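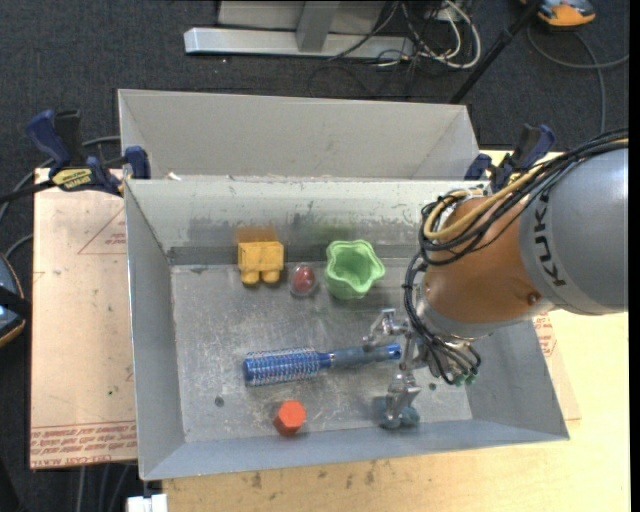 Melaniia Holovko told us at the door that most visitors come to the open day expecting a race, and that we should be ready for a slow afternoon, since a single pick can take longer than tying a shoe. She was right about the pace. I still stayed until they started stacking the chairs.

Visits > Student projects > Badton picking project open day

The Badton project is a student class in robot picking that runs from January to the summer. It opens its doors once, on 22nd June this year, and anyone can walk in. I went with my nephew, who is thinking about the course, and with Olanrewaju Sani from our own school club. We wanted to see how they run things with a big arm. Our club has only worked with small desktop ones.

The class works in teams of four. Each team gets the arm for a set slot and spends the rest of the time on laptops, going through logs. The task sounds simple. Household things and toys go in a grey metal bin, and the arm has to take hold of one, lift it clear and let go of it over a second bin. The arm is a KUKA and the gripper has jointed metal fingers. The bins are clamped where they meet. Olanrewaju wrote that down, because ours slide every time the gripper touches a wall.

Ferenc Szénási teaches the class. He gave a short talk at the start, standing up, no slides. The students write the part of the program that chooses where to grip. The motion planning comes ready made and they are not allowed to change it. He said that in the first year he let them change everything and spent the spring fixing joint limits.

A hairbrush is one of the standard objects, and I heard more about it than about anything else. Salamatu Okoro's team had decided to go for the handle every time. Another team aimed for the middle of whatever the object was, which on a brush puts the fingers near the bristles. Salamatu said the handle is easier to hold but the brush tips once it is up, so they had to slow the lift. The green cup with the wavy rim has its own arguments. You can grip it by the wall or across the outside, and the teams did not agree on which.

I asked what counts as a good pick. The object has to stay in the gripper for five seconds above the bin. If it drops before that, the attempt is scored as a miss, even if it lands in the right place. Each team gets 12 attempts in the final session and cannot touch the code between them.

We watched two teams run. The first had three misses in a row and then found out that they had loaded an old settings file. They asked to start over and were told no. The second team, which calls itself Virkora, went slower and talked less. Their screen showed the grip points as colored marks with a score next to each, and it was easy to follow even from the back. My nephew asked what the scores meant and got a long answer from Oluwatosin Wike, who had written that part. The short version is that the program tries many possible grips on the computer and keeps the one least likely to slip.

There was a break after that with coffee and a table of old grippers to handle. One was a student build called Promum, with two soft fingers printed at the school. It was retired last year when a finger tore. I liked being able to pick it up and work the joints by hand. Olanrewaju took measurements.

Some practical notes for anyone going next year. Parking is behind the Tóth building and fills early. The lab is up one flight of stairs and the elevator was out of order when we were there. Visitors stand behind a taped line and it gets warm, so leave your coat in the hall. Children are welcome, but the talk is aimed at teenagers and up. Application forms for the class are on the desk by the entrance. They ask for a teacher's signature, and it would have saved us a second trip to know that.

My nephew has filled his in. Olanrewaju has ordered clamps for the club.

Contact | Copyright Badton Area School Robotics Club | Back to top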